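Grimmont season 2, thread on the episode order. Streaming runs it differently from the broadcast and it changes the plot.

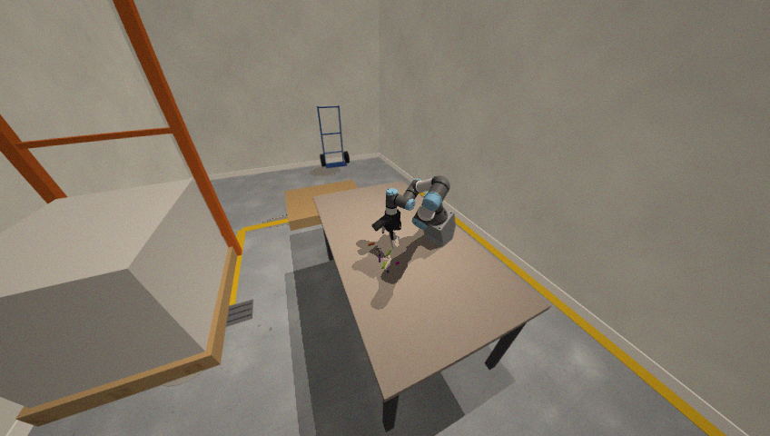 Misaki Wada replied within minutes that the streaming order is the production order, and that the broadcaster moved the harbor episode up to open the season with a bigger cast.

Correct, as far as I can check. The production codes in the end credits run in sequence on streaming. On broadcast the harbor episode aired first and its code is out of place.

Effect on the story: in broadcast order, Sultana already knows about the letter when she meets Anov at the mill. In streaming order she doesn't, and the mill conversation plays as a bluff.

The dialogue supports streaming. She asks him who signed it. There is no reason to ask if she has read it.

One problem. Anov's arm is in a sling at the harbor and fine at the mill. That only works if the harbor comes first, or if several weeks pass. The script gives no dates – a calendar in the kitchen says November in both.

Thierry Leclerc thinks the sling was a reshoot. Possible. The harbor night scenes are graded colder than the rest of the episode.

The petition for season 3 stands at 3,690 signatures, up around 1,000 since the streaming release. It doesn't mention the order. I'd like it to ask for the cut scene between the two episodes, listed in the Dutden disc notes but not on the disc.

If you're starting now: streaming order, then rewatch the harbor episode after the mill. Commentary track has nothing on this, I've been through it.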